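4. Coverage Terms and Client Expectations

4.1 Scope of the package agreements

The third part of the study considers the written agreements that couples sign with wedding film providers before the event. Two providers, Guka and Halliday, gave access to their standard agreements and to the correspondence that followed each booking. Guka sells one package at one price. Halliday sells a basic package to which a client may add hours, a second camera operator, or a longer edited film. The set of bookings examined came to 100, divided evenly between the providers, and all fell in the period before the revised terms of April 11, 2019 took effect at Halliday.

Agreements were read by Ilona Nyitrai and Dela Kyei, working separately, and each clause was placed under one of the headings given in Section 3. Where the readers differed, the clause was passed to Aba Arthur for a final decision. Most of these differences concerned travel charges, which Halliday lists in two places.

4.2 When coverage begins and ends

Both agreements state an end point for filming, but they define it by different means. Guka names an event in the day, normally the first dance. Halliday names a clock time. In the correspondence, questions about the end of filming were more frequent among Halliday clients, and several asked what would happen if the meal ran late. The agreement allows the operator to stay on at an hourly rate, although the rate appears only in the price list and is absent from the signed document.

The start of coverage drew fewer questions after signing and more before it. Clients of both providers wished to know whether filming would include hair and makeup, and for how long. Guka's agreement uses the words "final preparations" without further definition. Yara Saliba, who conducted the client interviews, found that couples read this phrase in at least two ways: as the last stage of makeup, or as the period after dressing. December bookings produced a related concern, as early sunset led some couples to move the ceremony forward and shorten the morning.

4.3 Delivery of the finished film

Halliday promises delivery within 3 months of the wedding. Guka gives no period in the agreement but states one in its confirmation letter. Clients treated the two statements as equally binding, and no interview subject recalled which document had contained the date. Requests for changes to the edited film were permitted once without charge by both providers. A deposit of 800 dollars was required by Halliday and was described as nonrefundable in its agreement, though the letters show that it was moved to a new date on request.

Figure 2. A squeeze tube and other items on a cartoon-print covering.
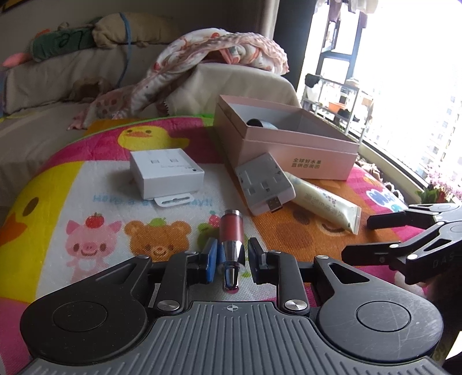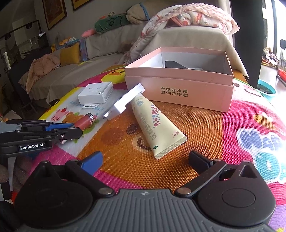 Does a single-price package remove the need to define hours of coverage?

A single price settles what the client pays, but the agreement must still state when filming starts and stops. The Guka correspondence shows that couples who had no question about cost continued to ask about the morning, and a fixed price gave them no means of finding the answer.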